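Writing to your councillor or MP: a few tips from the kitchen table

I have been writing letters to elected people for longer than I care to admit, mostly at the kitchen table with the porridge pan still soaking, and every January the neighbours start asking me how it's done. So I've put my own habits down in one place, and you're welcome to pinch whichever of them suit your household.

Find out who deals with the matter first. Bins, potholes and parking permits belong to the council, and your MP's office will only pass the letter along, which can lose you a fortnight. When the Ukalstead bus was under threat I wrote to the wrong person twice before Kelechi Nwosu kindly put me right over the fence.

Keep a folder. Mine is an old cardboard one with an elastic, and it lives in the drawer with the takeaway menus. Print your letter, print the reply, and write the date you posted it in the top corner in pencil. If you'd sooner keep it all on the computer, make one folder for each subject and copy the lot on to a memory stick now and then.

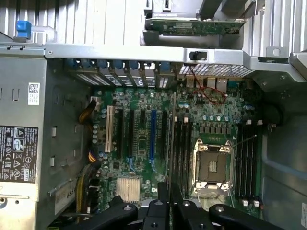 Say what you want in the first two lines. I used to begin with the whole history of our street and work my way round to the point somewhere on page three, and I'm sure the poor soul opening the post had given up by then! Something like "I am writing to ask you to vote against closing the Briggs Lane library" does very nicely, and the history can come after it.

Put your full address and postcode on, even in an email. Offices do check that you live in their patch.

One side of paper is plenty. If there's a figure that matters, give it and say where you got it. Our library petition had 2870 names on it, and I put that number in its own short paragraph so it couldn't be missed.

Write it in the evening and post it the next morning. My crossest letters have always looked rather silly over breakfast, and I've been very glad of the chance to take out an adjective or two (or a whole page, in the case of the car park).

Give them 2 weeks, then ring. Be nice to whoever picks up the phone, have your folder open beside you, and ask when you might expect an answer. And if you do get a helpful reply, send a thank you. A plain postcard will do, and I keep a few stamped ones tucked behind the bread bin.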